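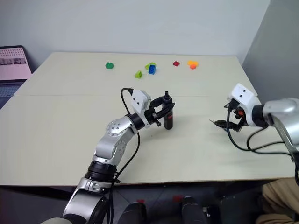

Two arms, one slim black cylinder and a row of toy blocks.

I've been pestering people about robot chores since November, and I'm still as keen as when I started! My question is a dull one. Could a machine do the bits of the day I'd happily hand over, like clearing the table or putting together a flat-pack shelf?

Toy blocks are a lovely test for the first of those. A block has flat sides, it doesn't squash, and if you drop one you've lost nothing. My kitchen table after tea is a good deal harder (wet spoons, half a banana, a letter from school stuck to the jam), but picking up small things of different shapes is where it begins, and I think that part is closer than most people suppose.

Tools are another matter. Trilok Sandhu spent 9 years on the assembly benches at Sisodia, and he reckons a person's hand does half its work before the screw even turns. You pick the driver up, roll it round until your thumb lands on the switch, and feel the bit drop into the slot. Try that with two stiff fingers!

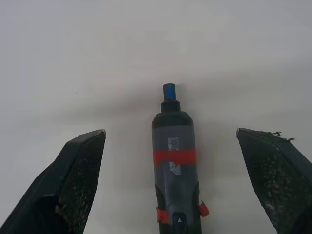
So when I think about a cordless screwdriver now, I think about the button. Holding the thing is one job and pressing it is another, and with one pair of fingers you can't easily do both. Two arms ought to help, one to hold and one to press, but then who steadies the shelf?

Fionnuala Coughlan emailed after my last post to say that on a shop floor you'd simply bolt the driver to the arm and be done with it. She's right, and for 2,000 identical brackets I'd do the same. At home I have one wobbly cupboard door and a drawer full of odd screws, and I want something that can put the driver down afterwards and pick up a cloth.

My own guess is tidying first, then laundry into the basket (folding much later), then simple repairs. Vandana Maurya thinks I have it backwards and that repairs will come before socks. We've bet a curry on it.

Next time I'll write up the dishwasher question, and I've got 8 pages of notes on cutlery alone.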